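How I check a sim grasping policy before I trust the score

I kept getting asked how I do my evaluation runs, so I'm writing the whole thing down in one place. You'll need a trained policy, a simulator that can swap objects and surfaces, and one free evening. I use Plelten for the rendering and Wivbridge to launch the jobs, but any setup you already like will do.

Step 1. Freeze everything. Save the checkpoint, the camera pose and the controller gains in one folder and don't touch them again. I once changed the gripper speed halfway through a sweep and had to throw out 300 episodes. Painful!

Step 2. Pick your target object and your success rule. Mine is simple: the target has to be off the counter and still in the fingers 5 seconds later. Leopold Ruchti argued with me for most of March that the rule should also count near misses, and I've come around to logging them in their own column (but they never go into the success rate).

Step 3. Build the scene list. I vary the wall color, the countertop texture, the light and the clutter, and I keep a separate random seed for each one. If they all share a seed, you can't tell later which change hurt you. I ended up with 571 scenes after tossing the ones where objects spawned inside each other.

Step 4. Run a small batch first. Eight scenes is plenty. Watch every one of them all the way through, at normal speed, with a notebook next to you. It's boring, and it's also where I find most of my bugs - wrong friction on glass, a lid that isn't attached to its jar, that kind of thing.

Step 5. Start the full sweep and save a still from the moment the fingers get near the target. The stills are small, so save them for the good episodes too.

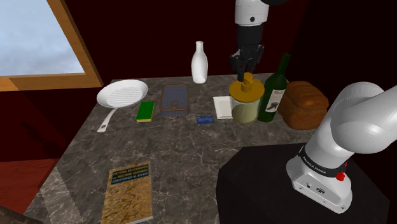 Once the sweep is done, sort the failures by hand before you plot anything. I use three piles: went to the wrong object, went to the right object but at a bad angle, and bumped something on the way in. Tall neighbors like bottles deserve their own tag, and so do lids with a knob on top, where a small sideways error can leave one finger on the wrong side.

Step 6. Rerun the failed scenes with one factor put back to its default. Start with clutter, then light, then texture. Ladan Parsa wrote a little script called Verach that does this overnight, and I start it at 9 p.m. and read the table over breakfast.

If a scene still fails with everything at default, go back and look at your demos for that object. Mine were nearly all recorded from the left side, so I'm collecting more from the right before the next sweep.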